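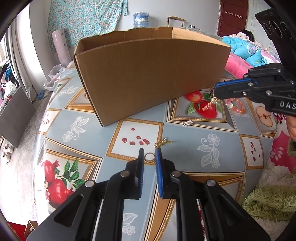 The Gevia Architecture Archive will reopen the Falcão House to visitors in December. The house has been closed for repairs to its roof and terrace. This thread sets out what was done, what visitors will find and how to arrange a visit. 1/13

The Falcão House stands on the north slope above Drimari, at the end of a lane too narrow for buses. It was designed as a home and studio for a family of printmakers, and it remained in the family until it passed to the Archive together with its furniture and drawings. 2/13

From the lane, very little can be seen. A low white wall follows the slope, with a single door and one long window set just under the eaves. The rooms lie below street level and open toward the valley on the other side. Many first-time visitors walk past the door. 3/13

The plan is simple. There are 6 rooms on two floors, linked by a stair that turns around the chimney. The architect kept the bedrooms small and gave the space saved to the studio, where the ceiling follows the pitch of the roof and the light comes from the north. 4/13

The roof was the first concern. Water had been entering at the joint between the studio and the older kitchen wing, and earlier repairs in tar had made matters worse. The tar has been removed, the boards beneath it replaced where they had rotted, and the joint rebuilt in lead to the original detail. 5/13

The terrace presented a harder question. Its concrete slab had cracked along the outer edge, and one engineering report advised full replacement. After further tests, the Archive chose to keep the slab and support it from below with two steel beams. The beams are painted gray and can be seen from the garden. 6/13

We recognize that opinions differ on this point. Some members of our advisory panel would have preferred a support hidden within the slab. That would have meant cutting into original concrete, and the panel voted in favor of the visible beams. A written record of the discussion may be read on request. 7/13

Inside, the walls of the studio have been returned to their first color, a pale yellow found beneath four later coats. The kitchen has been left as the family last painted it. A short printed guide explains which surfaces belong to which period. 8/13

The house will be open by guided tour only. Groups are limited to 12 people, as the stair and the upper landing cannot safely hold more. Tours last 80 minutes and include the garden - weather permitting. Visitors are asked to wear flat shoes. 9/13

Tours will be given in English and Portuguese each Saturday, at 10 a.m. and 2 p.m. School and university groups may apply for a weekday visit. Applications should state the size of the group, the course of study and any access needs. 10/13

The upper floor and the garden can be reached without steps from the lane. The lower floor can be reached only by the stair. A model of the whole house, built at a scale that shows each room, is on view in the entry hall for those who remain upstairs. 11/13

Visitors may also wish to see the Prido Market Hall, by the same architect, a short walk down the hill. It is still in daily use, and its folded concrete roof is best viewed from the fountain side in the morning. The hall is owned by the town and is not part of the tour. 12/13

Tickets are sold through the Archive's website and at the front desk in Gevia. They are not sold at the house. Photography is permitted in the garden and the studio, without flash or tripods. Requests to consult the original drawings should be sent to the reading room in writing. 13/13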